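Setting up your Lobo transit card
Section 3: Loading your airport fare

I wrote this part after loading the card on my own phone and on my sister's, so the steps cover both the app and the station machine. If you haven't registered the card yet, go back to Section 2 first, or you'll get stuck on the very first screen (I did!).

What you need

Your Lobo card or the Lobo app, a bank card, and the 10-digit number printed under the barcode. The airport fare works between Fimdale Central and the Polside terminal, in both directions.

Loading in the app

1. Open the app and tap My Card. The balance should show at the top, even if it's zero.

2. Tap Add Fare, then Airport. Don't pick Airport Bus by mistake -- it sits right above it in the list, and it's a totally different ticket.

3. Choose single or round trip. I nearly always go for the round trip, and it stays good for 39 days after the first tap.

4. Type in your promo code if you have one, then tap Apply. Wait for the price to change before you pay!

5. Pay, and leave the app open until you see the green check mark.

Caution: if the app freezes on the payment screen, don't pay again right away. Look in My Trips first. I once bought the same round trip twice that way, and getting the money back took three emails and a phone call.
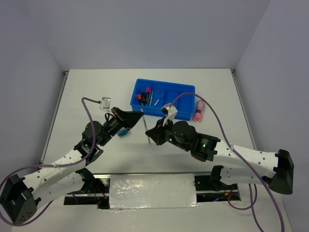
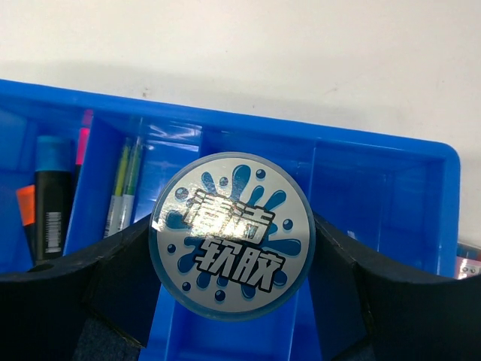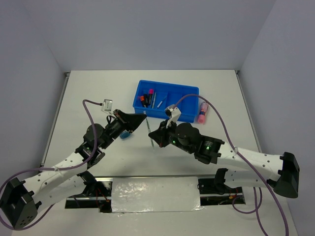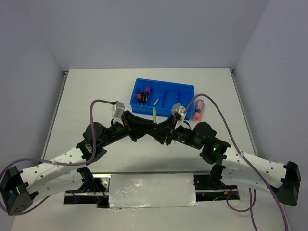

A reader named only as Bolletti Fan wrote in to say that the fare never showed up on the plastic card after paying in the app, and that the gate at Polside stayed shut until the card had been tapped on one of the yellow readers in the ticket hall. Has anyone else had to do that, or was it a one-time thing?

Everybody with a plastic card has to do it, and I should have put it in sooner. The fare sits in your account until the card touches a yellow reader, so tap there before you head down to the gates. If you travel with the app alone, you can skip it.

Loading at a station machine

1. Lay the card flat on the reader and leave it there. Lifting it early cancels the whole thing and you start over.

2. Press Airport Fare, choose your trip, and pay by card. Coins are fine too, but the machines on the upper level don't take bills.

3. Wait for the beep, then pick up your card and your receipt.

Note: the receipt has a four-digit machine number on it. Mine said 2598 last time, and the help desk asked for it before anything else, so hang on to that slip until you're home.

Changing your trip

You can move an unused fare to another day as often as you like. Open My Trips, tap the fare, and pick a new date. Once you've tapped through a gate, the outbound half is used up -- the return half can still be moved.

If the app shows error 1420, your card number and your account don't match. Log out, log back in, and type the number again without spaces. That fixed it for me both times.

Section 4 covers adding a second traveler to the same card.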